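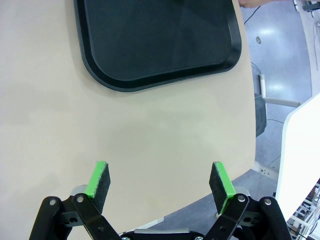

Black tray, beige table.

Reading time: 2 minutes

Plosard's new rain shell: lighter, dearer, and dry for how long?

Plosard has a new waterproof out for the summer, the Lititz, and the press pack would like us to believe that wet walks are over. We have heard this before. The last jacket was going to do the same, and by its second May the shoulders were soaking up drizzle like a tea towel.

The claims first. The Lititz weighs 403 grams in a medium and has a new three-layer fabric called Udus, which is said to breathe better than anything the firm has made. Better by how much? The pack doesn't say. It has a graph with no numbers up the side and a line that goes up.

We wore one for 60 miles of hill paths, most of them in proper rain. The hood is good. It turns with your head and the peak stays stiff in wind. The cuffs are good too. The pockets sit right under a rucksack belt, so you can have your hands warm or your pack done up. As for breathing, we came down from 2282 feet as damp inside as we would have been in a jacket at half the price.

Half the price matters, as this one is £141 more than the model it replaces. Plosard puts that down to the fabric. The zip is the same zip, the one that sticks near the chin, and the hem cord still flaps about.

It may last. Two weeks of loan can't tell you that, and we'd be wary of any review that says it can. If your old shell still beads water after a wash and a reproof, keep it and spend the money on a train to somewhere steep.
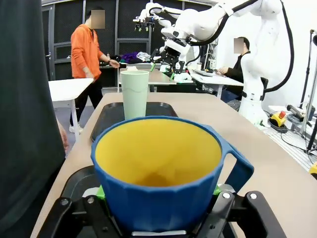 Also new: the Jin overtrousers

Same maker, same fabric, fewer promises. The side zips open to the hip, so they go on over boots without hopping about in a bog. They rustle a lot. The waist runs large and the drawcord is thin, so try them on in a shop before you order. We liked them more than the jacket, though we'd still wait for the sales.

Last updated: 18/07/2019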